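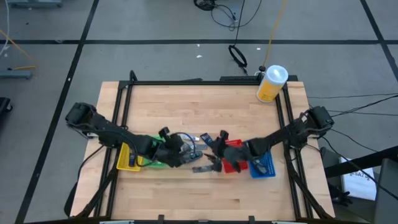
Home & Garden > Organizing > Small Stuff and Toiletries

How do you sort little packets and hair stuff into baskets so it stays sorted?

Hi all, first post here so be kind! I have a big wood table that has turned into the landing spot for every small thing that comes into the house. Combs still in their wrappers, skinny little packets, the hair dryer, a tub of something or other, you name it. I finally gave in and bought a set of plastic baskets in different colors (yellow, green, red and blue) with the idea that each color would mean something.

Well, I got as far as lining them up along the middle of the table with a pile in between, and then I froze. I've started over 3 times now. First I went by person, and that fell apart because half of the stuff belongs to everybody. Then I went by size, which looked great for one evening until my son wanted a comb and dug through all of them. My last try was "used every day" and "not used every day" and I ended up arguing with myself over every single packet.

The other thing is that the flat packages slide under each other and vanish. I'll put one in a basket and find it a month later under something fatter. And where on earth does the hair dryer go? It eats a whole basket all by itself, and I don't love wrapping the cord around it.

I'd like to keep them out on the table or on the shelf right by it. No drawers in that room, and I'm not buying a cabinet. What do you all do?

Posted by tabletop_tess

Gwendolyn Okafor
Member, 2000+ posts

Oh I have been exactly where you are, and I think you're making it harder than it has to be! Forget people and forget size. Sort by what you're doing when you reach for the thing. Doing your hair is one job, so the comb goes in with whatever else you grab when you do your hair. Patching up a scraped knee is another job. Mailing a package is another. Once I did it that way my husband quit yelling down the hall to ask where things live (mostly).

For the slippery flat stuff, stand it up on its long edge like files in a box. You need something heavier at one end to hold the row, and a tall tub works great for that. I keep a big round one in the corner of my own basket and lean everything against it.

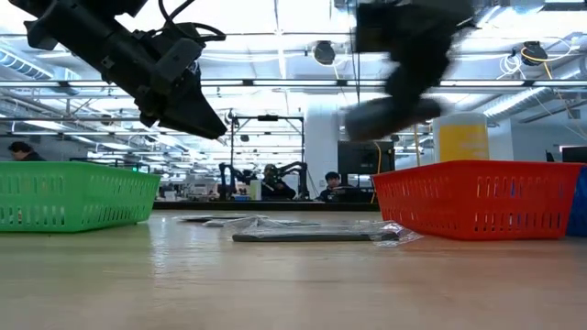

The part people skip is dealing with the pile before anything goes in a basket. Spread it all out in the middle and make little groups right there on the table, and don't let yourself put a single thing away until every last item is in a group. If you start dropping things in as you go, you'll fill the first basket with whatever happened to be on top, and then you're stuck defending it. Ask me how many times I've done that.

Take the wrappers off too, at least on the things you're going to use this month. A comb in a crinkly sleeve takes up twice the room and it slides all over. I leave the wrapper on spares so I can tell at a glance which ones are spares.

I do mine every April when I do the winter coats. I bought my baskets at Kullside and they've got slots in the sides, so I can sort of tell what's in there without pulling them down. Write on a strip of masking tape and stick it to the rim. Fancy labels are a trap, you'll never want to change them.
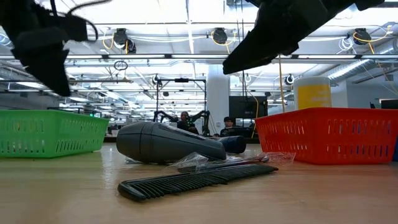 Comb and hair dryer between the green and red baskets, still waiting to be sorted.

Ezekiel Montoya

Mostly agree with Gwendolyn but I wouldn't put a hair dryer in a basket at all. I put a hook on the side of our shelf and it hangs there by the loop. Let it cool down first. If you can't do a hook, lay it across the top of the basket you use least. And please don't wrap the cord tight around the handle, I killed one that way. Loose loop and a twist tie.

Also 4 baskets might be one too many. We use three and the leftover one holds the things that need to go back to somebody else's room. It gets emptied on Sunday or I start charging rent.

dustbunny_dee

just get a drawer unit

tabletop_tess

Dee, no drawers, it's in my post lol. Gwendolyn, I'm trying the "what am I doing" thing tonight, and standing up the flat ones had not crossed my mind. Ezekiel, I do have a hook somewhere. It's probably in the pile.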